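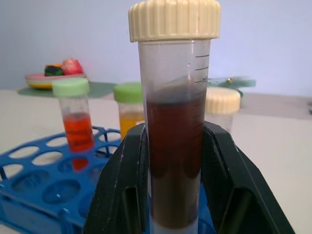

Screw-cap tube, dark reddish-brown liquid inside, ml marks up the side.

Home-made walnut ink going mouldy – how do I store it?
Posted by Sarla Pant, 16 July 2022

Made a batch of walnut ink from husks last autumn, kept it in a jam jar in the kitchen cupboard. Opened it today and theres a grey skin on top and it smells like a pond. Colour underneath still looks fine. Can I save it or is it for the bin? Also what do you all keep yours in? I only use it for lettering, dip pen, a page or two at a time, so a batch lasts me ages. Got nearly 390 ml left and would hate to chuck it.

Stavros Michailidis
Happens to everyone who boils husks. Lift the skin off with a spoon, don't stir it in. Then strain through an old pair of tights, twice, and simmer it gently for a bit with the window open. Old pan, not one you cook with. Let it cool, add a splash of surgical spirit, lid on. If it still smells after that, bin it.

For keeping – small containers. Every time you open a big jar you let more muck in. Fill a few little ones, leave them shut, only have one on the go. Fridge is good if the family will put up with it, but label it properly, walnut ink looks a lot like gravy. Write the date on too, I never did and regretted it.

One more thing, mouldy ink can go thin and patchy on the page even when the colour looks right in the jar. Try it on scrap before you do anything you care about.

Hinata Hayashi
Just make more? Husks are free.

Fulgencio Bermúdez
Agree with Stavros mostly but I use a couple of whole cloves in place of the spirit. Spirit made mine feather on cheap paper. Cloves smell nicer as well. Mine has sat in the shed in Hamden for 2 winters and no skin on it yet, though it has got darker and a bit thick, so I let it down with boiled water before I use it.

Dont dip straight into your storage pot whatever you do. Pour a little into an egg cup and throw away what's left at teh end. That's probably how yours went off.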